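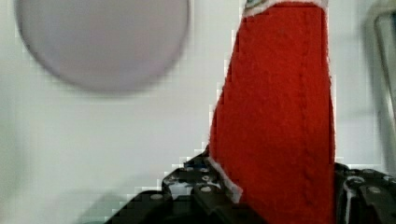 Vermelho puxando pro laranja, borda branca.

Gente, vi Jevodard. Finalmente. Duas vezes já, a segunda só pra olhar roupa, e vou escrever correndo porque tenho que sair daqui a pouco e se eu deixar pra amanhã não escrevo nunca mais.

Pra quem não está acompanhando: Jevodard é aquela fantasia da Brellix que todo mundo jurava que ia ser mais do mesmo. Princesa, torre, tio malvado. A história é bem isso, nem vou defender. Mas o figurino!! O figurino é outro filme.

Primeira coisa. A princesa de Jallo não usa azul. Nenhuma vez. Passei o filme esperando o vestidinho azul clarinho do baile e não veio. Ela abre o filme num casaco mostarda meio grande, com a manga dobrada três vezes, cara de roupa herdada. E fica com ele até a fuga. Achei corajoso, porque pôster de princesa com casaco mostarda não vende mochila (minha sobrinha de seis anos já reclamou, quer a boneca e a boneca vem de ROSA. Rosa! Cor que nem aparece no filme).

Aí tem a capa do tio. Vermelha, claro, vilão. Só que é um vermelho gasto, queimado de sol nos ombros, e a barra tá toda puída. Quando ele sobe a escada do castelo a capa vai agarrando na pedra. No cinema ouvi gente rindo nessa hora, eu achei triste. O homem é rei e não tem ninguém pra costurar a barra dele.

Li no material de divulgação que o vestido da coroação levou 1.189 contas costuradas a mão e 3.000 horas de ateliê. Não sei se acredito nas horas. Nas contas acredito, dá pra ver, elas não são todas do mesmo tamanho e a luz bate torta. Parece coisa feita por gente. Depois de tanto filme com vestido brilhando por computador deu até um alívio no olho.

E o vestido é verde. Verde escuro, quase preto quando ela está parada. Coroação em verde! Minha mãe, que viu comigo da segunda vez, passou a cena inteira cochichando "mas cadê o branco". Mãe, não tem branco. Eles guardaram o branco todo pro enterro no começo, que é lindo, aquela fila de gente de branco na neve e você mal separa quem é quem. Só fui sacar isso na segunda sessão e fiquei bem besta.

O que eu NÃO gostei: as botas. As botas da guarda de Jallo são feias e são feias de um jeito moderno, com aquele solado grosso que parece saido de vitrine de shopping. Me tirou do filme. Na cena da ponte tem um plano demorado bem na altura do pé e eu só pensava em liquidação.

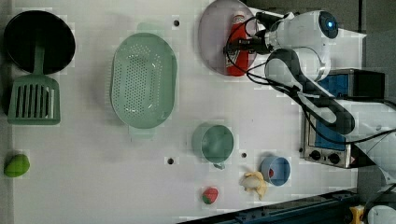

Outra implicância, pequena. O chapéu do mercador. Ele troca de chapéu no meio da conversa na taverna, entra com um de aba reta e quando a câmera volta a aba está virada. Pode ser de propósito, ele mente o tempo todo. Pode ser erro mesmo. Se alguém souber me conta nos comentários, tô obcecada.

Ah, e os tecidos. Fui atrás, lógico. Queria achar aquele linho meio enrugado da roupa de viagem, o bege com fio aparente. Na Abdel Hamid tinha um bem parecido, 60 reais o metro, peguei dois metros e já me arrependi de não ter pegado três. Vai virar colete. Ou saia. Ou vai ficar dobrado em cima da cadeira junto com o veludo do ano passado, vocês me conhecem.

O moço do balcão disse que já tinham aparecido por lá outras pessoas pedindo "o tecido do filme", cada uma mostrando uma foto diferente no celular. Uma queria a cortina do quarto do rei. Respeito demais.

Sobre a continuação: a Brellix já falou que vem, e meu medo é arrumarem tudo. Que lavem o casaco, sabe? Que botem a menina num vestido certinho com cintura marcada porque agora ela é rainha e rainha tem que brilhar. Por favor não. Deixa a manga dobrada. Deixa ela governar de casaco.

Da trilha eu falo outro dia, é bonita mas repete demais aquela flautinha. Do dragão também não vou falar, aparece pouco e não veste nada.

Nota pro figurino: 9, perdeu um ponto pelas botas. Nota pro filme: 6 e meio, vá. A versão dublada está boa, a legendada tem umas piadas que não passaram, vi as duas.

Tenho que ir, já são quase sete e nem tomei banho. Semana que vem tento postar o molde do colete, se ele existir até lá. Quem já viu me diz: vocês também acharam que o lenço da avó aparece no pulso da princesa na última cena? Eu acho que é o mesmo. Minha mãe acha que é uma atadura.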